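Trikidby tabletop set

Demonstrations collected by Grorov at the Primetmont lab for training manipulation policies. Each episode is one operator driving the arm by teleoperation through a single short instruction, such as moving a block or putting a marker in a cup.

Views: fixed cameras at the workspace and one small camera at the wrist. All streams share a clock and are stored per episode with joint states, gripper width and the instruction text.

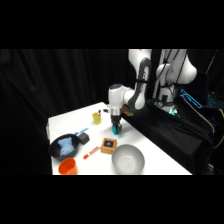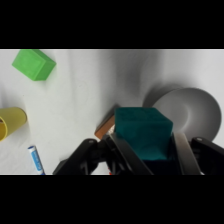

Workspace and wrist views. Cups, markers, blocks and a bowl stay in the set throughout.
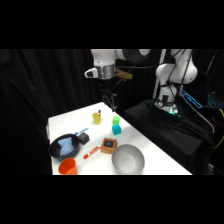 Episodes are kept whether or not the task was completed – the success field is set by the operator at the end and checked later by a second person. Episodes under 2 seconds are dropped.

The current release has 19 tasks, split across 6 folders. Folder names follow the Moura convention, so older loaders should work unchanged.

Known problems: gripper width is missing in one folder, and some instructions have typos that we left in. A fix for the width field is planned for July.

Last updated 7 May 2026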